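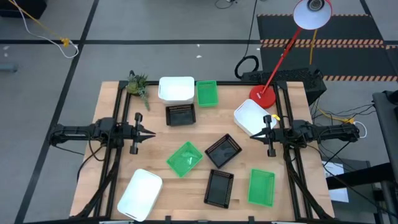
Two robot arms, one table, lots of bins and baskets. Tidy-up job!

CAN A ROBOT CLEAN YOUR ROOM YET?

Short answer: no. Longer answer: a little bit of it, slowly, if a grown-up stands nearby.

Think about your own room. Socks, blocks, a cup, one shoe. You look at the mess and you just know which thing is which. Took you years to learn that, by the way. You don't remember because you were a baby.

Robots have to learn it too. And they are still kind of babies at it.

What robots are already good at

Doing the same thing over and over. A factory robot can put the same screw in the same hole all day long, and never get bored. But the screw is always in the same spot. Move it the width of your thumb and some robots will grab at nothing. Close. Lift. Nothing there. Carry on anyway!

Robot vacuums are pretty good too. They only have to roll around on a flat floor and turn when they bump something. No picking up. Leave a sock out and it might get stuck in the brush.

Why picking up is hard

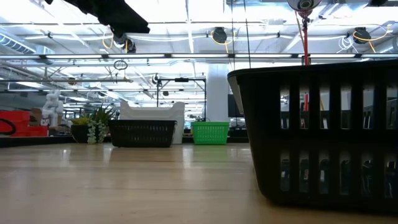
Baskets are a good test for a robot helper. You'd think a basket is easy — it's big, it doesn't roll, it doesn't squish much. But a robot has to find the edge of it first, and baskets are full of holes. Look at the big black one. You can see right through the slots to the room behind, even a thin red pole. Your brain says "basket, with a pole in back of it." A computer gets a bunch of dark stripes with colored bits in between and has to work out which bits are basket. Solid bins are a different problem. And if one thing is partly hiding another, like the black basket in front of the white bin, the robot has to guess at the part it can't see.

Then comes the grabbing. Your hand has 5 fingers and skin that feels everything. The grippers in the top picture have two fingers, pointy ones. Imagine doing your chores with a pair of chopsticks in each hand. Try it tonight! (Ask first. Not with the good plates.)

Squeeze too soft, basket slips. Squeeze too hard, crack. You feel the difference with out even thinking.

And then there's two arms. Your left hand knows what your right hand is doing. Robot arms can bump into each other if the program is bad.

So how do they learn?

Mostly practice. Ulises Inga trains robot arms at a workshop called Trinduton, and he told us a robot may need to see a job done 400 times before it gets the hang of it. "Kids need two times," he said. "Sometimes one, if there's a snack."

Often a person steers the arms by hand first, and the computer saves all the moves. Then it tries to copy them. Then somebody messes up the table, turns the bins sideways, puts them in new places, and it tries again. That's the important bit. If everything was lined up neat every time, the robot would only learn neat. Your room is not neat.

What about stores?

Stores want this too. Sorting baskets, stacking bins, filling shelves. Beca Wogan runs a hardware shop in Vavdale and she had a stacking robot on trial in August. Out of 100 baskets it stacked most of them fine, but it was slow, and it stopped dead when two got jammed together. She pulled them apart with her knee. Robot doesn't have a knee.

Words to know

Gripper: the robot's "hand." Can be fingers, or a suction cup, or other stuff.
Sort: put things that are alike together. White with white, green with green.
Program: the instructions a computer follows.

Try it yourself

Get 5 plastic tubs in different sizes. Put on oven mits. Close one eye. Now stack them, biggest on the bottom, and have a friend time you. Then mix them up and go again — were you faster?

Now write down every step for somebody who has never seen a tub before. Every single step! "Pick it up" doesn't count. Pick it up where? With what? How high?

Still your turn to clean your room, sorry.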